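Blog > Evenings > Light at home

5 min read

In August I stopped using the ceiling light in my living room. I did not plan it as an experiment. The tube began to make a noise, a small one, like an insect inside a box, and I switched it off one evening and did not switch it on again.

I grew up in a house where the big light was always on. My mother sewed until late and she wanted to see every thread. In my first apartment here I did the same as her, and at 20 minutes before midnight I was still sitting under a white light, wide awake, reading the news. I slept badly for years and I blamed the coffee.

My neighbor Consuelo Rengifo was the one who asked me why my windows were so blue at night. She lives across the yard and she said my kitchen looked like a pharmacy. I was a little offended. Then I went down to the yard and looked up, and she was right. Her own windows were yellow and low, and mine looked ready to sell aspirin.

So I began to read about bulbs. On the box there is a number with the letter K, and for a long time I believed it was the strength. It is the color. My old kitchen bulbs said 4,000, and the ones I have now say 3,000. Smaller is warmer, which I find strange, but I have learned to accept it, as I accepted the English prepositions.

The bulb is only half of the matter. The other half is where the light stands. A lamp at the height of your shoulder makes the room smaller, and in the evening I like a small room. I put mine on tables, never on top of the bookcase, and I choose a wide shade in a pale color.

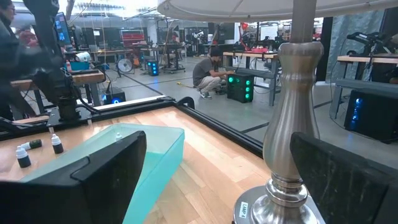 Silver stem, off-white shade.

Ulises Llanos, my friend from the language course, does not agree with any of this. He says a person over forty needs light to read and that I will ruin my eyes. We discussed it during a whole dinner at his place in Senar, under his three ceiling spots, and I must admit that I could see the bones in the fish very well. For cooking and for fish I give him the point.

For reading I made a compromise. I have a Zutton clip lamp on the arm of the chair, and it lights the page and a part of my knee. The rest of the room stays dim. The first week I walked into the coffee table twice. Now I know where it is.

I also moved my dinner earlier, which I did not expect. When the room gets dark slowly, I get hungry sooner, or maybe I only notice the hour better. By ten I am yawning. Consuelo says my windows look fine now, except the bathroom. The bathroom I have not touched, and I still need to find a warm bulb that fits over the mirror.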